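Diary of the Open Day, Lambert Building
February

The doors were opened at ten o'clock, and the first party was received in the entrance hall by Denise Ackroyd, who gave the welcome on behalf of the department. Visitors were asked to sign the register and to leave bags in the cloakroom. Fifty-four names had been entered by noon. The printed programme had allowed for 100 across the whole day, and the second printing was not required.

The morning began with a short talk on Brarkeseo, the department's programme of work on handling household objects. Barry Bellamy spoke for longer than the time allotted and the tour of the upper floor was put back accordingly. His remarks on cost were well received. Several visitors wished to know whether such equipment would be found in care homes, and they were told that this was a matter for later years. A question on insurance was noted and will be answered in writing.

The Durkuvetti display in the corridor did not attract the attention it deserved, owing to poor lighting. It should be moved nearer to the stairs next time. The Clasico coffee machine failed at eleven and tea was served instead.

Demonstrations of the two-armed station were held in the afternoon, with parties admitted in turn. Visitors stood behind the rope. Each party was told that the arms work over an ordinary table top and that the items set out are of the kind kept in any kitchen or playroom: a bowl, a cup with utensils, a small box with a drawer, a toy brick. It was explained that a drawer with a round knob is a harder matter than it looks, as the fingers must close on a curved surface and then draw back in a straight line. One gentleman asked why the fingertips were red. The operator undertook to find out.

The session at 3 was the fullest and ran over. A school party arrived during it without having booked and was found room along the side wall. The chairs borrowed from the lecture room have still to be returned.

Comment slips were collected at the door and will be filed with the register. The station was entered in the programme as item 2, and most of the slips refer to it.
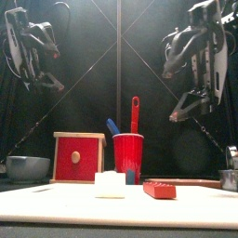 Moira wrote on her slip that she would have liked a longer time at the rope and fewer speeches beforehand, and asked that the operator be given a microphone at the next open day.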